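4.2 Leftovers, lids and second lives: what the kitchen diaries told us 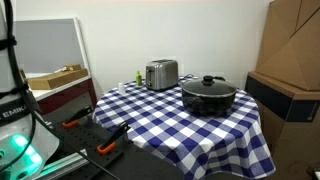 Figure 3. A round table with a checked cloth, a toaster and a lidded pot.

We had expected the diaries to be mostly about shopping. The first pages we opened at Zistside were about rice. One household had written nearly a page on how a pan cooked in the evening became breakfast, then soup, and finally something for the hens, and the writer plainly enjoyed telling us. After that we read the whole set with a good deal more attention to what happened between meals, and this section is the result.

The diaries came from households in two neighbourhoods, Zistside and Plekau, and ran for 8 weeks beginning in March. Each household was given a plain exercise book and asked to write down what was cooked, what was left over and what became of it. Entries could be as short or as long as people liked. Tipene Quinlan collected the books and read them first; Diệp Âu read them again without seeing his notes, and the two readings were then compared. Where the readers disagreed, usually over whether a dish was a fresh meal or a remade one, we went back to the household and asked. These visits were a delight, and several of the best passages quoted in Section 5 came out of them.

We call a leftover "planned" if the diary shows that the cook meant to have it, and "stray" if it was simply what remained. The distinction sounds fussy but it does a great deal of work. Planned leftovers were nearly always eaten. Stray ones had a much bumpier life. They were moved from pot to bowl, from bowl to smaller bowl, offered to a neighbour, forgotten behind the milk. One Plekau diarist followed a spoonful of lentils through five separate containers before mixing it into a flatbread, and finished the entry with the words "worth it" underlined twice.

What surprised us most was the part played by the pot itself. Food left in the pot it was cooked in was treated as still belonging to the meal, and people went back to it through the evening with a fork or a heel of bread. Once it had been moved to a box it became an ingredient, and somebody had to have an idea before it could be eaten. Gavrilă's older account of farmhouse cooking makes a similar point about stews, and it is lovely to find it holding in small flats with very little worktop. A lid seemed to mark the halfway stage. "Lid on" appears again and again as an entry in its own right, with no further explanation, as if any reader would know what was meant. By the second month we did.

Bread followed different rules. Hardly anyone described it as left over at all, however old it was. It was toasted, then it was crumbs, and the diaries moved from one state to the next without remark. When we asked about this on our visits, people were puzzled by the question. "Bread is just bread," a retired bus driver in Zistside told us, and went to fetch some.

The two neighbourhoods differed less than we had guessed. Plekau households wrote more about sharing cooked food across the landing, which fits what the Dimance survey found about its shared stairwells. Zistside households wrote more about freezing, and a few kept lists on the freezer door that were copied faithfully into the diary. In both places the entries grew longer as the weeks went on, up to 200 words on a good evening, and the later ones contain far more about taste. We think this is partly the pleasure of being asked. It does mean that early and late entries should be compared with care, and in Section 4.3 we look at the first and last weeks separately, beginning with the meals that were cooked for one person.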